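Gollonton's community fridge swap is back this December!

The Gollonton Food Share opened its winter season on 5 December 2024, and what a first day it was. Neighbors dropped off 428 items before closing, from jars of pickled beets to a whole crate of pears, and 184 households signed up to take part.
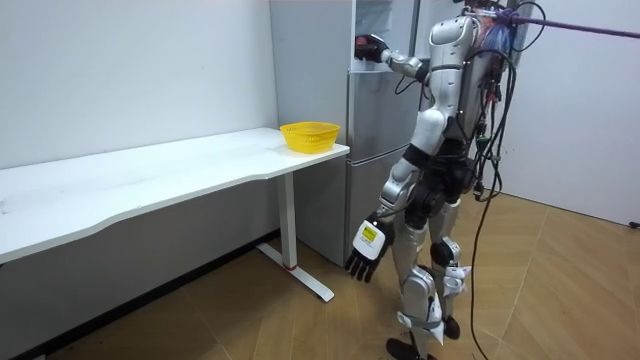 The idea is simple. Bring what you won't eat, take what you will, and put a date on anything homemade. Organizer Qistina Subramaniam is hoping to pass 1000 items by the end of the month, which would be a first for the town.

"People were chatting over the soup tubs for ages," she said. "I had to remind them we close at six!"

There's plenty more to come, too. Danilo Magbanua is running 2 free cooking evenings at the Agyeman Hall, both built around leftovers - think fried rice, bread pudding and a big pot of adobo to share at the end. Places are going fast, so put your name down at the front desk if you want to come along.

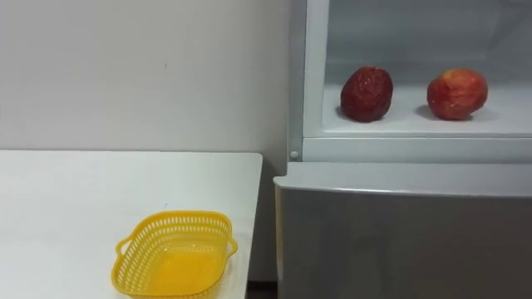
Fresh fruit and vegetables are most welcome right now, along with eggs and unopened milk. Raw meat and fish can't be accepted. Drop-off is every weekday from noon at the Hevum Street entrance - and yes, the pears really are delicious!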